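February, evening

Up at six. The furnace had quit overnight and the kitchen was cold enough that the butter would not spread. I called Rautiainen and they said someone could come after lunch. He came at two, changed a part, and charged 128 dollars. He said the blower motor has a year or two left.

Drove out to Cladley in the meantime to look at the seed catalog order with Valtteri. We settled on 26 tomato plants this year, down from last year, and no eggplant at all. He wants to try a short-season pepper. I said fine if he starts them himself. The order came to less than I expected. The bulk onion sets are still the cheapest thing on the list.

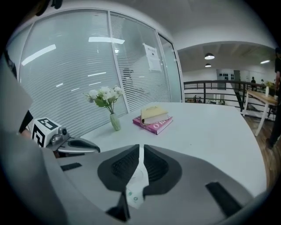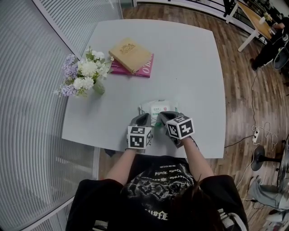

Anneli Oksanen
Diary keeper and gardener, Zudberg

Soup for supper, the last of the frozen leeks. I have 8 jars of beans left in the cellar and they need to be used before May. Two lids had rust on them, so I moved those to the front.

Read a few pages of the Jellier book on soil and fell asleep in the chair. He recommends lime in the fall, and I missed that. Will ask Valtteri if he has any left in the barn.

Snow is down to the fence rail on the north side. The road was clear both ways. Tomorrow I need to wash the seed trays, call about the car, and mail the check for 375 to the tax office.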